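Recount threshold: do blank votes count in the denominator?

Community help > Elections and voting > Canvass and recounts

Posted by precinct_binder
Tags: recount, undervotes, canvass, local council

I'm trying to work out whether a losing candidate in a district council race can petition for a recount at the county's expense. The contest is Ternside District in Kedham County, one seat, three names on the ballot plus a write-in line. The unofficial summary report gives these figures:

Ballots cast in the district: 2372
Undervotes in this contest: 278
Overvotes in this contest: none reported
Difference between first and second place: 51

The county election handbook says a recount is done without a deposit when the difference is "2 percent or less of the total vote for the office." Above that, the petitioner pays a deposit per precinct. The handbook doesn't define "total vote for the office." I can read it as everyone who turned in a ballot with this contest on it, or as everyone whose vote in this contest was counted.

Two things I need to know. First, which number goes on the bottom of the fraction? Second, the undervotes are several times the margin. Does that change anything by itself, or does somebody have to allege an actual error?

The summary came from the Weruso results viewer, exported at 11:40 p.m. on election night. The official canvass isn't finished. The Cowie precinct still has provisional ballots to be decided and I don't have a count of those.
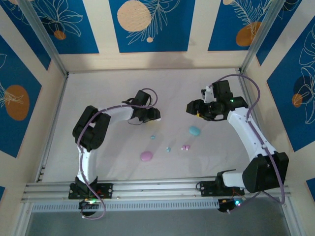
Reply from ballotboxer

Blank votes aren't votes so they don't count. Take them out and do the division again. With that many undervotes I would file for the recount anyway. The machines miss a lot of light marks, and where I live they found a few every time. Call the county in the morning and ask for the form. They have to give it to you.

Reply from canvass_notes

Marked as most helpful

The reply above is right about the denominator in most jurisdictions, but it skips the effect, and the effect runs opposite to what petitioners usually expect. Removing undervotes makes the bottom number smaller, so the same difference becomes a larger percentage.

Using ballots cast:
51 divided by 2372 = 2.15 percent

Using votes counted for the office:
2372 minus 278 = 2094
51 divided by 2094 = 2.44 percent

The contest is outside the threshold under either reading. To qualify, the difference would have to be 47 or less using ballots cast, or 41 or less using votes counted. So on the election night figures you don't need to settle the definition. You may need to settle it after the canvass if the difference drops into the gap between those two numbers.

Where a statute or handbook says "total vote for the office," the ordinary reading is the sum of valid votes for all candidates in that contest, including qualified write-ins. Phrases such as "ballots cast," "voters voting," or "turnout" point to the larger number. Check the state code section that the handbook cites, usually in small type at the end of the paragraph. County handbooks paraphrase, and the code controls when the two differ.

Also check how the export treats write-ins. Results viewers commonly have one line for all write-ins and a separate line for write-ins credited to declared candidates. If unresolved write-ins are sitting outside the undervote line, 2094 already includes them. Some will be thrown out at the canvass, and the denominator will go down a little more. To test this, add the three candidate totals and the write-in line, then add undervotes. If the result equals ballots cast, the report is internally consistent.
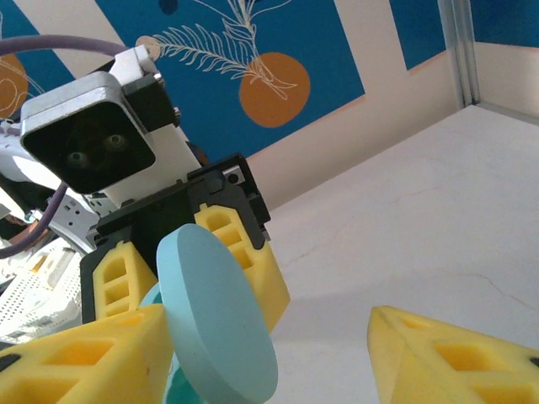
A mismatch at this stage doesn't prove an error. Common causes are a split precinct where only part of the voters are eligible for the contest, a two-page ballot where the second page wasn't returned, and a batch that was scanned but not yet posted. In a split precinct, make sure the ballots cast figure is for the contest and not for the whole precinct. The precinct-level report normally shows both.

On your second point, undervotes do not create a right to a recount by themselves. A rate of 278 in 2372 is 11.7 percent. That is high next to a governor's race but nothing unusual for a council seat far down the ballot. Compare it with other low-profile contests on the same ballot style. If one precinct is far above the rest in this contest only, that is worth putting in writing to the canvassing board before certification. Ask whether the board will pull that precinct for the post-election audit. A request of this kind generally needs no deposit.

Order of work:

1. Wait for the Cowie provisionals to be decided and get the updated contest totals.
2. Recompute with both denominators.
3. Find the petition deadline. It usually runs from certification, but a few codes run it from completion of the canvass, which can be earlier.
4. If the difference is still over the threshold, ask for the deposit schedule. Many counties allow selected precincts only, and refund the deposit if the outcome changes.

Comment from precinct_binder

Thanks. The totals do add up to ballots cast, with the write-in line included. The handbook cites a code section that says "votes cast for all candidates for the office," so 2094 it is for now. I'll rerun it when Cowie is posted. The deadline in the same section is five days from certification.

Reply from old_pollbook

Check whether weekends are included in those five days. In our county they are, but the office is closed, and a petition left in the drop slot is stamped the next business day.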